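Tarkanari Commission of Inquiry

The Tarkanari Commission of Inquiry was a temporary, non-judicial body set up to establish the facts of enforced disappearances in the Tarkanari district during the period of emergency rule. It sat for 20 months, took statements from 1,028 persons and delivered a final report in two volumes. The Commission had no power to prosecute or to grant amnesty. Its findings were later used in civil proceedings and in the work of the Zamani Archive, which holds its papers.

Background

Emergency rule was imposed in Tarkanari after a series of strikes at the river port and in the salt works. Local courts were suspended and their business was transferred to military tribunals, which kept few written records. Families who asked after detained relatives were usually told that no such person was held. In several cases the same family received contradictory answers from different offices on the same day.

After the emergency ended, relatives began to keep lists of the missing. The first of these was drawn up in the parish hall at Asness, a fishing town at the northern end of the district, and copied by hand. A second list, kept by dock workers, gave the place of arrest and the last known place of detention. The two lists disagreed on many spellings and some names appeared twice. Reconciling them became the first task of the Commission's secretariat.

Establishment and mandate

The Commission was created by an act of the district assembly. The act required it to determine the fate of each person reported missing, to identify the places in which they had been held, and to recommend measures of redress. It covered only events within the district boundary. This restriction was criticised from the outset, as many detainees were known to have been moved to the barracks at Fleltville, which lay outside it. The assembly amended the act in the Commission's fourth month to allow inquiries into transfers, although not into conditions at the barracks as such.

Behrouz Jalali, a retired appeal judge, was appointed chair. The secretariat was led by Reijo Harju, a lawyer who had previously worked on the recovery of court records. There were seven commissioners in all, three of them nominated by associations of relatives.

Procedure

Statements were taken in private unless the witness asked for a public sitting. Public sittings were held in August and again in the closing months of the inquiry, mostly at Asness, where the former customs house was used as a hearing room. Witnesses could speak in any language and could be accompanied by one other person. They were not cross-examined, but a person named as responsible for an offence was entitled to reply in writing within 10 weeks.

The standard of proof was the balance of probabilities. Where it was not met, the case was recorded as unresolved - a category the relatives' associations accepted on condition that such files remained open after the Commission was dissolved.

Access to state records

The Commission could summon documents, but the ministry responsible for the barracks refused part of its request on grounds of national security. Jalali held that the age of the records made the claim difficult to sustain and proposed that they be examined in a closed session. The ministry agreed to this for the transfer registers only.
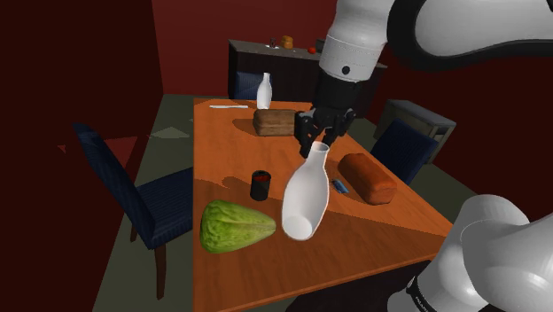

The registers were incomplete. Pages covering the first winter of the emergency had been removed, and the remaining entries used numbers in place of names. Harju's staff matched a good part of them against ration returns and hospital admissions, a method described at length in the second volume of the report. The ministry did not dispute the results, but it did not confirm them either.

Findings and recommendations

The report concluded that disappearances had been carried out under standing orders and could not be attributed to individual excess. It named the offices through which the orders had passed. The names of junior officers were withheld from the published text and placed in a sealed annex, a decision from which two commissioners dissented.

Its main recommendations were a search for burial sites, a certificate of absence allowing families to settle property and pensions, and a permanent public archive. The certificate was introduced first. The search was delayed by disputes over land ownership near Fleltville and has been carried out only in part.

Later developments

The Commission's papers passed to the Zamani Archive, where the statements may be consulted with the consent of the witness or the witness's heirs. The sealed annex is kept separately. Applications to open it have been made by relatives and by defence lawyers, and the district court has ruled that each must be considered on its own facts.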